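4.3 Missed grasps at the hem

The most common fault in the shorts set was a missed grasp at the leg opening. Of 804 folding attempts, 265 stopped with an error, and 75 of those were traced to a finger closing beside the hem without taking hold of the cloth. Figure 6 shows the two-arm cell with a pair of denim shorts laid back-side up and one leg overlapping the other. 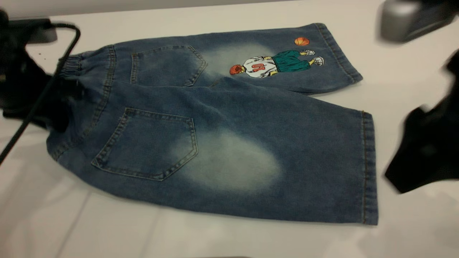
Figure 6. (a) Denim shorts on the white table, with a gripper at the waistband end and a second one near the hem of the closer leg.

The Hindard planner picks its grasp point from the outline of the garment. Where the legs overlap, the two hems sit at different distances from the arm, and the planner sometimes took the height of the far one. The finger then closed too high. Faded patches and prints made no difference that we could measure.

We expected the wrist view to catch these cases — it did so less often than we had hoped. At close range the check has only a stretch of edge and stitching to work with, and blur weakens both.
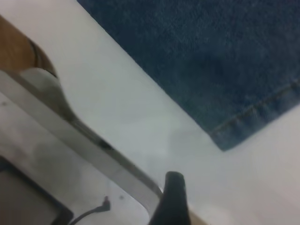
Figure 6. (b) Wrist view, with the stitched edge of the denim at right and the gripper finger at left.

A second fault was more serious. In October the Vastitz controller read a missed grasp as a light load and went on to the lift at full speed. Ostrowski halted the cell by hand, and lifts now require a confirmed grip.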